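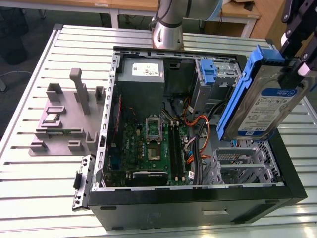
カテゴリ:教示・データ収集キット > 卓上セット
印刷する | メールで送る

Oton 卓上収集セット(PC組み立て・分解向け)

こんにちは、Radportの川口です(Chie Kawaguchiの名前でメールが届く方もいますが、同じ人です)。Otonは、学習用のお手本を人の操作で集めるための卓上セット。アーム、グリッパー、溝付きのアルミ天板、固定カメラ、それに記録ソフトのEllisまで、まとめてお届けします!

私がいちばん推したいのは部品置きの治具なんです。3Dプリント製のグレーの台で、CPUや細長い基板を決まった位置に立てたり寝かせたりしておけます。毎回同じ場所から始められると、あとで記録を見比べるのが本当に楽で…。位置をわざとずらしたいときは、治具ごと動かしてください。

題材はデスクトップPCが人気です。横に寝かせて側板を外し、3.5インチのハードディスクを青いマウンタごとつまんでケージへ。ケーブルが手前に垂れてくると急に難しくなるので、私は最初の15回くらいを練習と割り切って、記録から外しています。失敗した回も消さずに「失敗」の印を付けて残すのがおすすめ。12月の社内テストでは177回分を録って、成功の印が付いたのは109回でした。残りもちゃんと学習に使っていますよ。

グリッパーの指先パッドは消耗品です。白いパッドの替えは3組付属、追加は単品でどうぞ。天板への固定は六角レンチ1本で済みます。ケースや部品などの題材は付属しませんので、お手持ちのものをご用意くださいね。

関連商品
・Herath 指先パッド交換セット
・Ellis 記録ソフト 追加ライセンス
・Oton用 部品治具(無地・穴なし)
・固定カメラ用 延長ポール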